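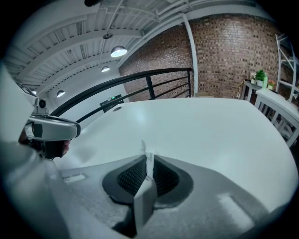 Attachment 1: headset on

From: Jhair Rengifo
To: trevier-singers
Date: Dec 14, 2023
Subject: Re: [trevier-singers] Learning the alto line by ear

Murray McKinnon wrote:
> I can't read music and I keep losing the alto part
> in the Quispe piece after the second verse. Does
> anyone have a trick that doesn't mean buying a piano?

Murray, yes! I was in the same spot in November and I'm so glad you asked. Slow the practice track way down and hum along with your mouth closed - no words at all. Do 2 lines, stop, then sing them back with nothing playing. I gave it 10 minutes every night before bed and by the end of the week I was humming the thing in the grocery store.

The spot after verse two is hard for everybody, by the way. The sopranos drop out and you lose the note you were leaning on. Listen for the tenors there. Their last note is your first one, and once you hear it you can't miss it!
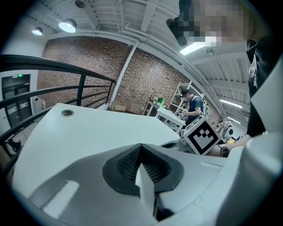
Attachment 2: black shirt, leaning in

Maksym has almost finished the new practice tracks, one for each part, with the alto a little louder than the rest. I've heard the first 5 and they're lovely. He still needs the page turns for the Ballo song, so if you have the older blue copy, please write to him.

Also, can we please keep the slow ending? I love it so much.

Jhair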